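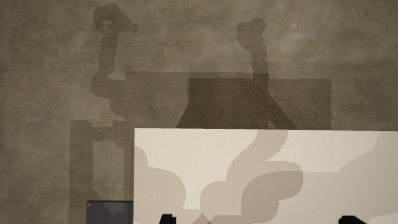
2021-05-15

Rain tank at 695 L this morning, measured with the dipstick. Capacity is 3,000 L. First-flush diverter drained and rinsed; the outlet had silt in it again, grey and fine, same as September. Gutter on the north side still holds water at the downpipe end. Fall is too shallow and two brackets need to come down a touch. 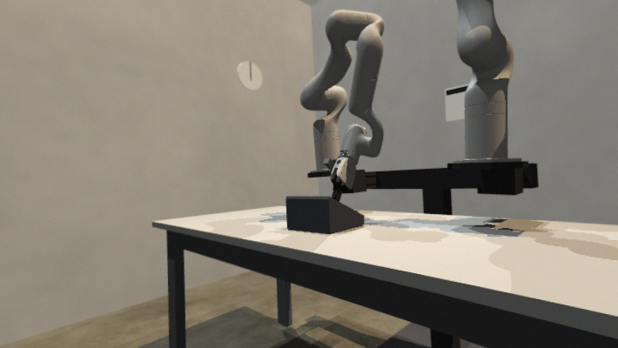 Two grey arms and a long table.

Pump cut in and out while the garden tap was closed. Suspect the check valve. Swapped the O-ring, no change after an hour. Rang Kanako Arai about it.

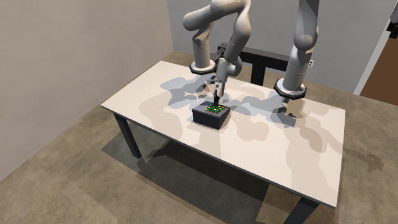 Kanako reckoned the pressure vessel had lost its air charge and said to check that before buying a valve. Drained the line and put the tyre gauge on it. Very low. Pumped it back up by hand, which took most of the afternoon's patience.

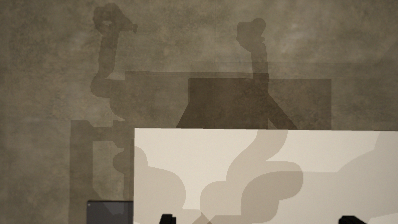

Cycling is slower now but hasn't stopped, so the valve may be leaking as well. Left the pump off overnight with the tap shut. Read the gauge before breakfast. Order brackets and one metre of 90 mm pipe.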